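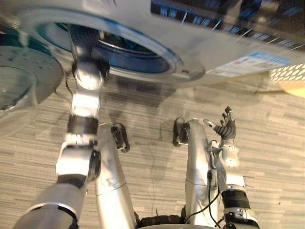
A reader in Parsons wrote in after the last laundry column to say that her Treltine had started walking across the floor during the spin, and asked whether front loaders were worth the trouble at all. She had owned top loaders all her life and was ready to go back to one.

I have had the same model for a bit over a year, so this review is partly an answer to her.

Treltine Front Loader, long-term review
June 13, 2019

I bought the Treltine last year to replace a Conwood top loader that had a cracked tub. The Conwood was cheap to run in every way except water. It was also hard on clothes, and I was going through tea towels and pillowcases faster than I should have been.

Installation

The walking problem is nearly always the feet or the transit bolts. The Treltine ships with bolts through the back panel that hold the drum still in the truck, and they have to come out before the first wash. Keep them in a labelled bag, as you will need them if you move house. The feet screw up and down and have a lock nut each. Set the level with a spirit level on top of the cabinet, front to back and then side to side, and tighten the lock nuts up against the cabinet. Mine needed doing twice, once on the first day and again a fortnight later. After that it stayed put on a tiled floor.

If yours sits on floorboards, expect more vibration. Rubber pads help a little. I tried a set from Skatine and they took some of the hum out of the hallway, but they compress over time and the machine has to be levelled again. I took them out in October and haven't missed them.

Washing

Everyday loads come out clean on the 40 degree cycle. Work clothes with clay on them need the longer cotton program, and I still rub the knees with a bar of soap first. Towels come out softer than they did from the Conwood. Woollens have been fine on the hand wash setting, apart from one jumper that pilled under the arms, and it was not a good jumper to begin with.

The quick cycle is good for a few shirts and not much else. Fill the drum and it leaves powder in the folds.

The main adjustment is time. The cotton program runs for 90 minutes and often goes over when it struggles to balance a load. A single bath mat will upset it. Put two towels in with the mat and it spins normally.
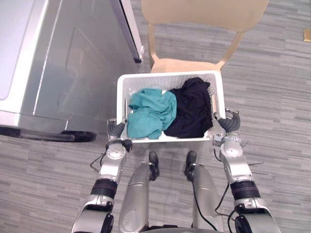

Capacity is generous for the price. A queen doona cover, two sheets and the pillowcases fit together with room to turn over. I would not put a queen doona in it. The doona goes in but doesn't move, and the middle stays dry.

Noise

The wash is quiet enough to leave running in the evening with the laundry door shut. The top spin speed is loud. I drop it a step for most loads and give things a bit longer on the line.

Cleaning and upkeep

The door seal collects hair and lint in the lower fold and will smell if you ignore it. I wipe it on the weekend and leave the door ajar between loads. The detergent drawer pulls right out if you press the tab at the back, and it should be rinsed every month or so. The pump filter is behind a flap near the floor. Put down a tray first. About 500 mL of water came out the first time I opened it, along with a hair clip and some gravel.

Use less detergent than the box says. Half a scoop is plenty with soft water, and too much will add extra rinses.

Running costs

I bought a plug-in meter for the shed and have been using it on the washer as well. Warm loads use most of the power, as you would expect, and cold loads hardly register. I can't give a proper figure for water because the garden is on the same meter, but the bill has come down.

Faults so far

One. The display went blank during a thunderstorm and came back after the machine was unplugged overnight. The dial also feels loose, although it still clicks to each program.

Verdict

A decent front loader with a slow main cycle and a fussy approach to bath mats. I would buy it again at the sale price but not at full price. For the reader in Parsons: check the transit bolts before you do anything else, then the lock nuts.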